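Hi Lorna,

February update on the Sendinus supper kitchen, as promised. It's long, so get yourself a coffee first!

The big news is that the Russka grant has now bought us a proper ingredients budget for the spring. We've spent 1,389 of it so far, mostly on dry goods - rice, lentils, flour, more canned tomatoes than I ever thought I'd own - and I've kept every receipt in the blue folder (the scans are on the shared drive, under Spending, not under Food, sorry, I know that's confusing).

Meals first. We sent out 700 suppers this period against the 400 in the plan. Most of the extra came from the Grisen apartments, where word got around faster than I expected and people started asking for portions for their neighbors too. I'm thrilled, but it does mean the containers line in the budget is going to run out early. I'd like to talk to you about moving a little over from printing, which we've hardly touched.
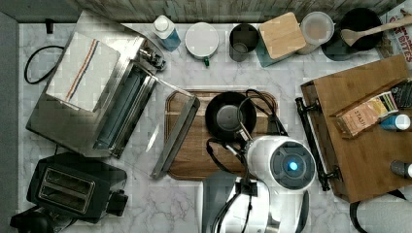
The menu has settled down a lot. We dropped the fish pie (too much came back) and put the peanut stew on twice a month, and that one never comes back at all. Mrs. Ndung'u gave us her recipe and then came in to tell me I was cutting the sweet potatoes too small, and she was right, they were going to mush. We're also doing a plain version of everything now for the folks who can't have spice.

Delivery has been bumpier. We lost 2 evenings to ice on the hill road, and both times we called everyone on the list and doubled up the next run. I've since written a bad weather plan, one page, and it's attached. If your office has opinions about the phone tree please tell me now, before I laminate it.
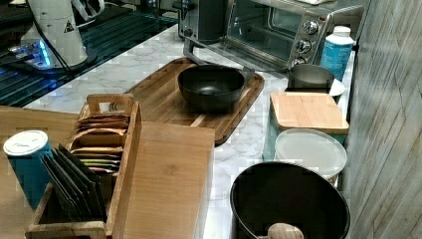 The back of the counter, with the toaster oven and a tall white appliance beside it.

Things I said I'd do and haven't: the survey. I wrote the questions, I hated them, I started over. The new draft is much shorter and asks about portion size, delivery time and what people would like to see more of. It goes out with the next round of suppers, and I'll send you the answers as they come in.

Still to sort out on your side is the second payment, which needs your signature on the form I sent over. No panic, but we order the next load of dry goods soon and I'd love to have it settled by then.

Call me any time after 4 p.m., I'm usually chopping something but I can talk!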